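24. August 2022

Puh, was für ein Tag! Eigentlich wollte ich nur kurz im Kurs vorbeischauen, und dann war ich doch bis abends da. Satish und ich sind endlich beim Geschirr angekommen, unserem Teil vom Semesterprojekt. Seit Juni schieben wir das vor uns her (na gut, vor allem ich). Die Aufgabe klingt so harmlos: Schüsseln und Teller von der Arbeitsplatte in den Auszug räumen, ohne irgendwo anzuecken. Bronwyn will bis zur Vorführung 70 Durchgänge sehen, wir haben ungefähr 5. Hilfe!
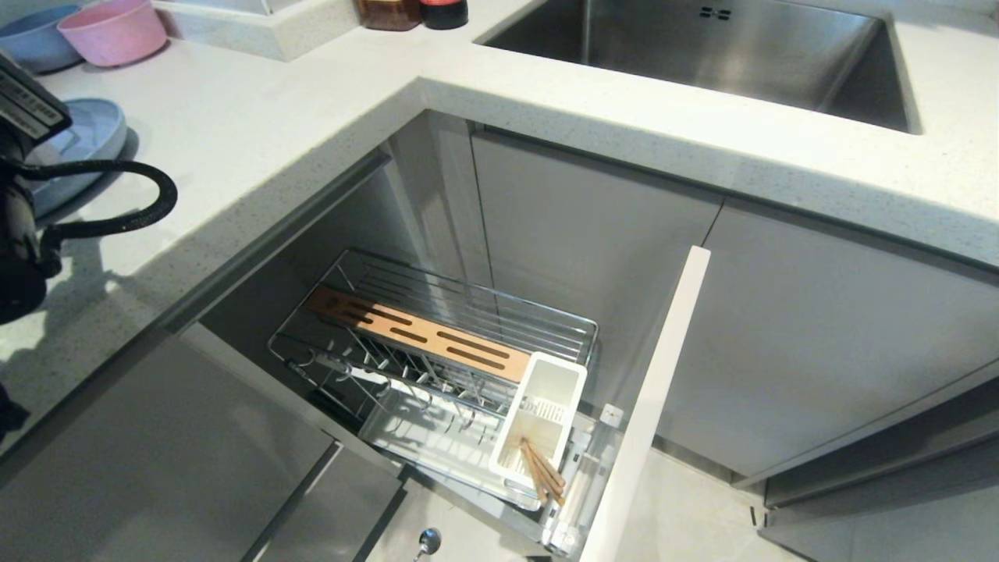
Wie bewertet man überhaupt, ob ein Durchgang zählt? Wir haben uns darauf geeinigt, dass jedes Teil am Ende von allein stehen muss und keiner von uns eingreifen darf.

Satish findet das viel zu streng, aber ich bleibe dabei! Hjalti war auch kurz da und hat uns seine Greifpunkte vom letzten Jahr kopiert, total lieb. Die Teller machen mir trotzdem Bauchweh, so flach, wie die auf der Platte liegen. Mit den Schüsseln fangen wir morgen an, die Stäbchen lassen wir erst mal komplett in Ruhe. Und ich muss Gerardo noch wegen des Protokolls schreiben, das hab ich jetzt zweimal vergessen. So, Licht aus, ich bin völlig platt.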